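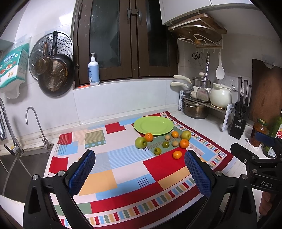 Olholm to Open Shared Kitchen in Vetville in May

VETVILLE -- Olholm, which rents out licensed kitchen space to small food businesses, will open its third location in Vetville in May. The kitchen takes over the former Mathebula bakery building on the east side of town and will have room for up to 40 member businesses.

Members book the space by the hour, starting at 5 in the morning. The building has 4 cooking stations, a walk-in cooler, dry storage with locking shelves, and a loading door wide enough for a delivery van. A separate prep room is set aside for bakers who work with nuts or gluten and need to keep their products apart from the rest.

State rules allow some foods to be made at home and sold directly to customers, but sauces, pickles, cut fruit and anything with meat must come from a licensed kitchen. Many home cooks in the area have had to drive to the next county to find one. Olholm said it received more requests from Vetville than from any other town it does not yet serve.

New members complete a short intake course before their first booking. The course covers food handling, labeling, cleaning between shifts and how to schedule a health inspection. Members supply their own ingredients and small tools. Olholm supplies ovens, ranges, mixers, sinks, and waste pickup, including used cooking oil.

The first businesses have already signed on. Sindadia, a maker of bottled chili sauces and relishes, will move its production to Vetville from a rented church kitchen and plans to cook there 3 mornings a week. Other early members include a tamale seller, a caterer and a maker of dog biscuits, who will use the prep room after hours.

Applications are open now on the Olholm website. There is no application fee, and a deposit is due only when a member makes a first booking. Tours of the building will be held in the evening through the end of April -- sign up online, as space on each tour is limited. Parking is behind the building, with the entrance next to the loading door.

About Olholm

Olholm runs shared commercial kitchens for bakers, caterers, food trucks and packaged food makers. Members range from first-time sellers to established companies that need extra space in busy seasons.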